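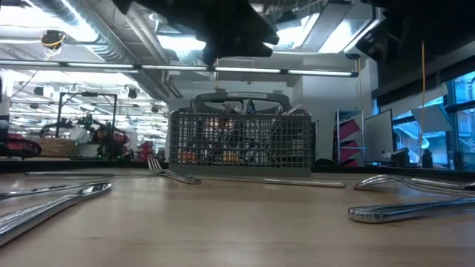
5. Teaching the cutlery task by remote control

Home > Guides > Marnance Teach > Section 5
Search this guide Enter keyword Go

This section explains how to record demonstrations of the task "cutlery to basket" with the two-arm Marnance station. Read section 4 first if the arms were moved or switched off after the last calibration. The person who holds the hand controllers is called the operator. The second person, at the keyboard, is called the helper.

5.1 Before you record

1. Put the grey cutlery basket on the table with the carry handle upright. It must be inside the reach of at least one arm.

2. Lay the knives, forks and spoons on the wood. Let some of them cross each other. A piece which lies alone is easy to pick, and the robot must also learn the difficult ones.

3. Look at the live picture from each wrist camera. Both fingers of the gripper must be visible, with the table between them. If you see only one finger, return to step 4.6.

4. On the helper's screen, open Tudose and choose the task name. Do not type a new name. In January we found 448 recordings saved under three spellings of the same task, and Lucero Condori had to join them by hand.

CAUTION: Keep your hands off the table when the arms are enabled. To correct the position of a piece, first press Pause and wait until the lamp on the controller is steady.

5.2 Recording one demonstration

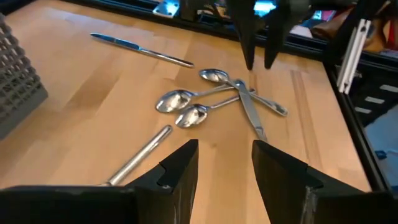 1. Take both controllers and press the two triggers fully one time. The grippers close and open again.

2. The helper presses Record and says "go". Wait for the word before you move.

3. Choose one piece and bring the open fingers above it. For a knife or spoon which lies over others, take the handle at a place where it does not touch another handle.

4. Go down slowly. Stop when the finger tips are at the two sides of the handle. Polished steel gives strong reflections in the wrist camera, so judge the height also with the fixed camera.

5. Close the gripper, lift straight up, and turn the piece over the basket until it is near to vertical.

6. Lower it into a compartment and open the gripper. Do not throw the piece from above.

7. Repeat until the table is clear. Then bring both arms to the rest position and say "stop".

Note: If a piece slips, pick it again and continue. Such recordings are useful and must be kept. Delete a recording only if an arm hits the basket handle or if the operator was interrupted.

Note: Move with the same calm speed from beginning to end. The robot copies hesitation too.

5.3 How many demonstrations

For a first training, 624 good demonstrations have been enough at our Korimcombe site. The Gidinthorpe site uses 1,592, with more than one operator. Change the position of the basket after each tenth recording, and mix the cutlery again each time.

If Tudose shows the message "frames missing", stop the session and write to Trevor Li with the recording number. Leave the file where it is.

Continue with section 6, Checking the recordings.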